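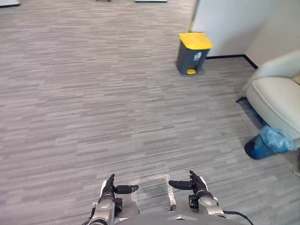

Milagros Zúñiga wrote back on the first draft of this list: "Can we please stop checking the stop button last? If it's going to fail I'd like to know before I've spent my morning resetting the room." Fair enough, so the stop button is now item 1, and the rest shuffled down. Thanks, Milagros!

Pre-session check, Humholm collection room
Date: 30 August 2021
Checked by: me, before the first demonstration of the day
Target for this batch: 460 demonstrations, max 80 per operator per shift

1. Stop button, wired and wireless
OK. Pressed both, both dropped the arms into hold. The wireless one is slow to reconnect, so give it a second before you decide it's broken (I've made that mistake twice now).

2. Floor clear inside the work area
OK. Walk it yourself, please. The base will happily roll over a zip tie, and then we've got a bump in the data that the model has to make sense of later.

3. Cables at both arms
OK, with a comment. No rubbing, no kinks. I'd still like more slack at full reach. I raised both arms to shoulder height and swung them out slowly, and nothing pulled tight, but I wouldn't want to do it fast. Lombridge is sending us longer leads in September.

4. Fingers and thumbs, full open and full close
OK. Run the close cycle with nothing in the hand. If you hear clicking, stop and write it down, even if it goes away. Last batch somebody heard clicking, didn't write it down, and we ended up throwing out 60 demonstrations because one finger was lagging behind the others. I'm still a bit sore about that one.

5. Wrist cameras
OK after cleaning. Wipe both lenses with the soft cloth and then look at the live view from each wrist, up close to something with some shape to it. Smears hardly show when the hand is far from everything – they show up when you get in close, and close is where the grasp happens.

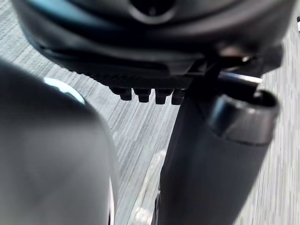

While you've got the live view up, check that left and right haven't been swapped. The Botha recorder goes by plug order, so if someone unplugged things to vacuum, you may be recording the left hand under the right hand's name. Wiggle one wrist, see which window moves. Takes no time at all.

6. Clocks
NOT OK at first, fixed. The head camera was 120 milliseconds behind the arms. Restarting the recorder cleared it. If it comes back, tell me and don't just restart again, I want to see the log.

7. Arm clearance near furniture
OK. Anything heavy enough to push back on a hand counts as furniture. Move in at the slow setting the first time, every time, and keep your other hand near the stop. I know it feels fussy when you've done it all week.

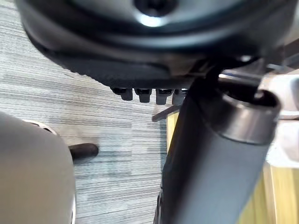

Same goes for backing out. Most of the knocks in our log came on the way out, when the operator had already relaxed and was thinking about the next one. Open the hand all the way, wait a beat, then pull straight back.

8. Failed attempts
Comment only. Keep them! Mark them "miss" and carry on. Soltgate wants the misses in the set as long as they're labeled, and a good recovery after a fumble is worth having. The ones to delete are where a person stepped into the work area or the stop was pressed.

9. Operator breaks
Not great. I skipped mine. Please take yours, because tired operators get jerky and it shows in the arm traces.

Still open: longer leads (item 3), clock log (item 6), and a second soft cloth, because the one we have is getting gray.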